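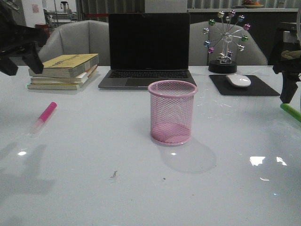 Pen holder and laptop on a white table.

Week 4 handout: Taking notes from long readings
Study Skills, Skolau Learning Centre

This week we read the Khokhar report on town water supply. It has 136 pages, and you are not expected to read every page with the same attention. Please bring your notes on Tuesday.

Before you read
Look at the contents page and the headings. Write one question which you want the report to answer. For the Khokhar report, a good question is: why did Taron change its water source?

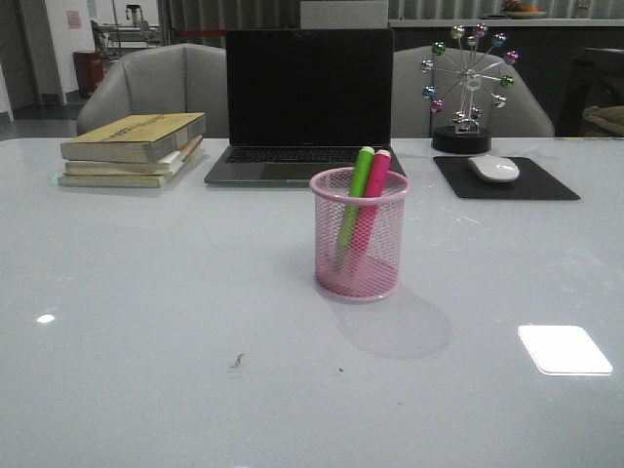

Two markers in the holder, one green and one pink.

While you read
Use one colour for the main claims and a second colour for the evidence. Students often colour half of the page, and then the colour has no use. Mark at most one sentence in each paragraph.

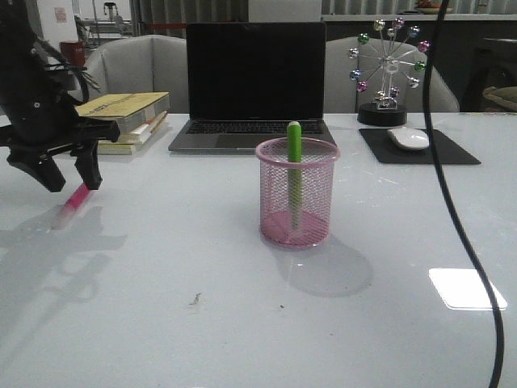 Write the page number beside each note at the moment you make it. If you copy the exact words of the author, put quotation marks immediately. Later it is very difficult to know which words are yours.

After you read
Close the report and write a summary of 500 words from memory. Then open it again and correct your mistakes.
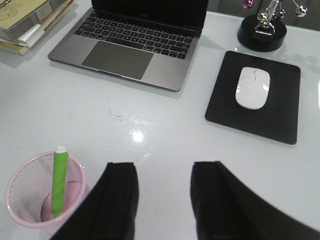
The summary may be typed or written by hand. Typing is faster, but many students then copy whole sentences without thinking. With a laptop and a stack of books on the same desk, as you see here, I recommend to keep only one source open at a time.

For next week
Read the Gikwood chapter, pages 1 to 49, and prepare your question.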